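We use cookies to keep you signed in and to remember your display settings. Accept | Manage

Flomell Automation Forum > Shows, visits and open days

Rodach open day at Llewellyn — worth the drive?

Started by gantrygoat, July 21, 2018

gantrygoat
Went to the Rodach open day at the Llewellyn site and thought I'd write it up while I can still remember it. Short version: nice building, decent sandwiches, and I'm not convinced about the main event.

The main event was the Trunex arm doing mixed grocery picking. You'll have had the same email I did, "picks anything from anywhere" or words to that effect. In practice there was a table with a green covering, a heap of household bits and food packets on it, and the arm lifting them one at a time. It did pick things up. I'm not saying it didn't. But I stood there for three full runs and the heap was made up of much the same items every time, and one of their people was never more than an arm's length from the table.

They had a poster by the door saying 3,355 good picks out of 3,488. That's a lovely number. I asked what counted as a good pick and got two answers from two people. One said lifted clear of the table. The other said lifted and put down in the right place. Those are different jobs and you'd get very different numbers out of them.

Anyone else go? I might have caught it on an off morning.

palletpete
I was there in the afternoon. It was better than you're making out. I saw it take a plastic tub that was lying on its side on top of a bag, which our present kit would never manage in a month of Sundays. Bags are horrible. They slide, they crinkle, the camera sees shiny bits and gets confused. I thought that was good work.

Agree about the poster though.

gantrygoat
I'll give you the bags. My trouble is that I couldn't tell how much was the machine deciding and how much was set up beforehand. I asked if I could put my own lunchbox on the table and was told it "wasn't part of the session".

tinsnips_44
That would have been enough for me to go home.

millrace
Bit harsh. If I'd spent a year getting a machine ready I wouldn't let a stranger chuck his lunchbox at it in front of a crowd either. There's insurance, for one thing. It's an open day, they want it to go well. You don't go to a car showroom and ask to drive through the hedge.

gantrygoat
No, but I'd expect to drive it further than the end of the forecourt. They want people to put deposits down. There was a form on every chair.

palletpete
The form was for a newsletter and a follow-up call. I filled mine in. Nobody took a deposit off me.

gantrygoat
Fair enough, I didn't read the back of it. Withdrawn.

oldbeltdrive
I do maintenance on a packing line, so I look at different things to you lot. Rubber bellows on the arm, which I like to see as it keeps the muck out, but I asked how long they last and what a new set costs and the chap had to go and find someone. The someone didn't know either. On our line it's never the clever part that stops us. It's a perished boot or a bolt that's worked loose, and a fitter who's on another site.

Also they quoted 136 picks an hour. Our slowest packer does well over that with a cold.

millrace
Does your slowest packer do it through the night?

oldbeltdrive
No, and neither does that arm if there has to be somebody stood by the table.

millrace
Ha. All right. But was the person doing anything? Every robot I've been near has had someone hanging about, it doesn't mean they're working it.

palletpete
I watched for that. In my session they restocked the table between runs and otherwise kept their hands off. I did see one stop where they pressed something on a laptop and it carried on. Could have been anything.

gantrygoat
Mine had two stops like that. I asked whether a stop counted as a failed pick on the poster and was told they'd have to check. I left my email address. I'm not holding my breath.

tinsnips_44
So 133 misses on the poster and we don't know whether the stops are in there. And we don't know how many different items, or over how long. I wouldn't buy a toaster on that.

millrace
You can say that about any demo at any show. I went to one in January (different firm, I won't say who) where the thing dropped a jar inside the first minute and they just swept it up and kept going. I trusted that lot more, oddly. So perhaps I'm agreeing with gantrygoat without meaning to.

conveyor_kate
I didn't get a place on the day but I rang Rodach to ask about a trial on our own stock. We've got 200 lines, mostly tubs, pouches and bagged stuff, and I said I'd send a crate of them down. They said yes, and they'd let me pick which ones. No charge for the first crate. That seems a reasonable offer to me and a better test than anything on an open day.

gantrygoat
That is better than I expected. Did they say you can be in the room?

conveyor_kate
Yes, they said come along. I've also asked for the whole thing written down, every attempt, including the stops. They went a bit quiet at that but didn't say no.

oldbeltdrive
Ask about the bellows.

conveyor_kate
I'll ask about the bellows.

palletpete
Put some of the really floppy pouches in. The ones with the nozzle. If it copes with those I'll eat my hat and so should gantrygoat.

gantrygoat
I don't own a hat but I'll come back here and say I was wrong. I'd be glad to be, we can't get people for the night shift and I'd sign tomorrow if I believed the figures. I just want to see it do a box of somebody else's rubbish with its own people sat on the far side of the room.

Parking, for anyone going to the next one: the visitors' spaces at Llewellyn fill up early and the overflow is a field. Take boots. And the talk upstairs is the same slides as the email, so skip it and stay by the arm. I've put my one half-decent picture at the bottom.

tinsnips_44
Kate, will you post the numbers when you've got them?

conveyor_kate
If they let me. If they don't let me I'll post that.

Recent in Shows, visits and open days
— Llewellyn site: where to eat nearby
— Suction or fingers for bagged goods?
— What to ask before a paid trial
— Spare parts lead times, the long moan thread
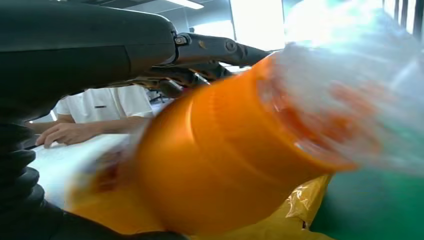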